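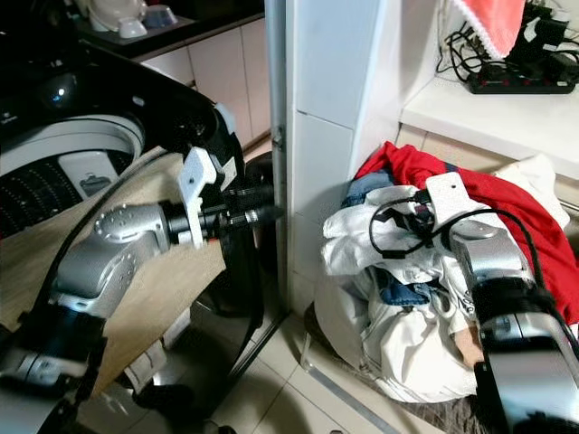
Before Sendimeck signed for its second pair of arms, the operations manager made a spreadsheet with 14 lines. "The arms were only two of these lines," she told me on a Tuesday morning in the Eston office. "The other lines are what people forget, and they are where the budget goes."

The company works on laundry tasks in ordinary homes, with a top-loading machine and clothes in a heap on the floor. I asked why they don't rent a proper laboratory. She said that a lab would cost more and would teach them less. "A home has a narrow place between the washer and the wall. If the arm cannot reach there, I want to know it before I pay."

Her first advice to other buyers is to measure the reach at the site, with the lid of the washer open. Craddock, the dealer, lends a cardboard model of the arm for this purpose. It looks a little silly, she admits, but it saved them from ordering a longer version which would not pass the door.

The second advice concerns small parts. Gripper fingers are a consumable, and she budgets for them in the same way as printer ink. Last year Sendimeck bought 16 spare sets and used nearly all. The bill was $3162 with freight, and it was not in the original plan. "My director was not happy with me that month," she said.

Cables are another line. She now orders them longer than the drawing says, so that they can hang loosely when the arm moves.

I wanted to know about leasing. Handari offered them a lease in June, with service included, but the contract allowed only 80 hours of use per month. She calculated that her team would pass this limit in the third week. They bought the arms and took the service separately.

For next year she has asked for a mobile base. It has not been approved yet, and the quote from Craddock is still on her desk. "First I must find out if it can go over the metal strip on the floor," she said.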